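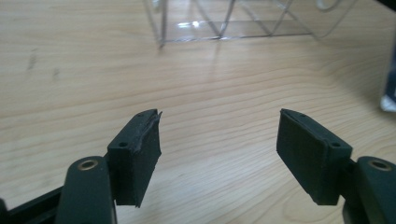
*Fig. 9. Table surface, light wood grain.*

## 4. Setting up a collection station

This section covers the assembly and opening of one Daveo collection station for seasonal green waste. It applies to park sites and parking lot sites. For curbside routes, see Section 6.

### 4.1 Before you start

Check that the following are at the site:

- 2 roll-off bins with tarps
- 1 Drurkent platform scale with its power cord
- 1 folding check-in table
- Cellport handset, charged
- Sign kit (entry, exit, "No Plastic Bags")
- Site permit in a clear sleeve

Do not open the station if the permit is missing. Call the site coordinator listed on the inside cover.

### 4.2 Placing the bins

1. Choose level, paved ground. Grass may be used only if the permit says so.
2. Leave 9 feet of clear space in front of each bin door.
3. Set the bins side by side with the doors facing the exit lane.
4. Block both wheels on the downhill side.
5. Fold the tarps back and tie them to the rear hooks.

**CAUTION:** Do not stand behind a bin while the truck is lowering it. Stay where the driver can see you in the side mirror.

### 4.3 Setting up the scale

1. Place the scale on the pavement next to the check-in table.
2. Turn the four feet until the bubble sits inside the ring.
3. Plug in the cord and switch on the display. Wait for the zero.
4. Put the test weight on the platform. If the reading does not match the number stamped on the weight, press CAL and hold it until the display blinks.
5. Remove the test weight and check that the display goes back to zero.

Note: The platform is rated for 468 pounds. Heavier loads go straight to the bin and are entered as "unweighed."

### 4.4 Pairing the handset

1. Turn on the handset and select **Site > New**.
2. Enter the site number from the permit. The Paredes Park site is 282.
3. Select **Scale** and wait for the scale name to appear.
4. Tap the name. A solid green bar shows that the two are paired.
5. Weigh any item and confirm that the same figure shows on the handset.

If the bar stays gray, switch the scale off and on and repeat from step 3. If it is still gray, write the weights on the paper log and send the log in with the handset.

### 4.5 Accepting material

Accept leaves, vines, straw, corn stalks, and uncarved or carved gourds. Candles, wire, and battery lights must be taken out by the resident before weighing.

Refuse:

- painted or glitter-coated items
- soil and sod
- branches thicker than a wrist
- anything in a plastic bag, unless the resident empties the bag at the bin

**CAUTION:** Wear gloves when clearing the bin door. Use the rake for anything out of arm's reach. Never climb into a bin.

### 4.6 Changes to this section

Revised 20 September 2020 by Purificación Sarmiento for the October season. Step 4 of 4.3 is new. The former step on tire chalks has been moved to 4.2.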